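Vellis endpoint agent killing file shares, anyone else?

packetmoth
Started rolling out the Vellis endpoint agent last month. 80 seats, mostly Windows laptops, a few Macs in design. Since the 2nd wave every save to a network share hangs for 5 seconds or so it seems, users going nuts. Support says "tune your content rules". Which ones?? Policy is basically stock. Card numbers, SSNs, customer list fingerprint. Thats it.

tdrosk
Is it inspecting on write or on close? Check that first. Ours was set to both out of the box.

packetmoth
Both. Ugh. Turning off on-write for the pilot group now.

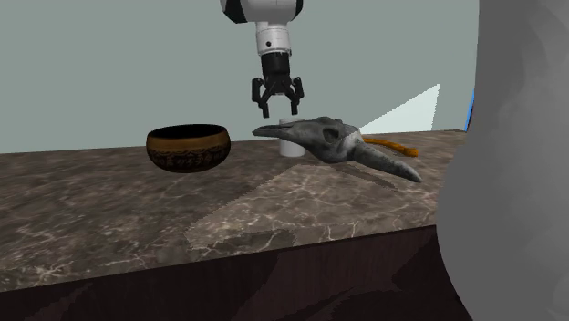
Also noticed it scans temp files that Office makes. So one save = a bunch of scans. No exclude in the console that I can find, only in the config file, and the config file gets overwritten when policy syncs.

ineke_vr
Put the exclude in the policy template, not the local config. Advanced > Templates > Endpoint. It's buried. Took me a whole afternoon.
Ineke Van Rooij, if you open a ticket mention my name, they have my notes from December.

halfduplex
Unpopular opinion but why are you doing endpoint at all with 80 people. Mail gateway plus cloud storage rules covers most of what walks out the door. We dropped endpoint and went Clerkard on the mail side only. Quieter life.

tdrosk
Covers most of it until somebody plugs in a thumb drive.

halfduplex
Block USB storage with group policy. Free. Done.

tdrosk
And personal webmail? And paste into a browser form? Gateway never sees any of that.

halfduplex
Web proxy. Again, stuff you probably already own. I'm not saying endpoint is useless, I'm saying it's the most expensive way to annoy people in accounting.

packetmoth
We dont have a proxy for remote folks, half the company is at home. So gateway only is a no go for us. Auditor wants removable media logged too, not just blocked.

halfduplex
ok fair, the logging part changes it.

vcalado
Vitória Calado here, did this at a smaller shop with Cekevia. Same lag. What fixed it for us was cutting the fingerprint set way down. Someone had fingerprinted the entire sales folder incl. old brochures, so every doc with the company boilerplate was a partial match and got the deep scan. Re-did it with just the customer export and the lag was gone by lunch.

packetmoth
Oh no. I think ours is the whole CRM dump plus attachments. Checking.

ineke_vr
That'll do it. Also run in monitor only while you sort this out. Do not leave blocking on with rules you don't trust, you'll get 3 false hits on the CFO and the project is dead.

tdrosk
Disagree a bit. Monitor only has a way of becoming permanent. Keep blocking on for card numbers at least, that rule is solid if you have the checksum validation ticked.

ineke_vr
Fine for cards. Not SSNs, any 9 digit part number sets that one off unless you require a keyword nearby.

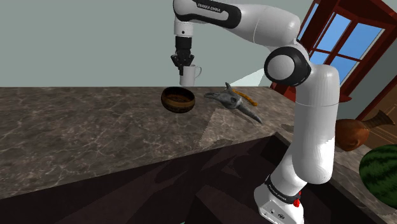
kobus_net
Do I have to re-fingerprint every time the customer list changes?
Only if you want the new records covered; a nightly scheduled job against the export does it, and the old fingerprints keep working in the meantime.

packetmoth
OK update. Fingerprint set was the CRM dump AND every attachment. Trimmed to the export, on-write off, Office temp excluded via the template like Ineke said. Pilot group saves are back to normal as far as I can tell. Rest of the laptops get it tonight after 7pm.

vcalado
Nice. Watch the Macs, ours ignored the template until the agent was restarted.

halfduplex
still say try Ko for the thumb drive logging if the renewal quote comes in ugly. Does just that one thing.

packetmoth
Will look. Renewal is next quater anyway.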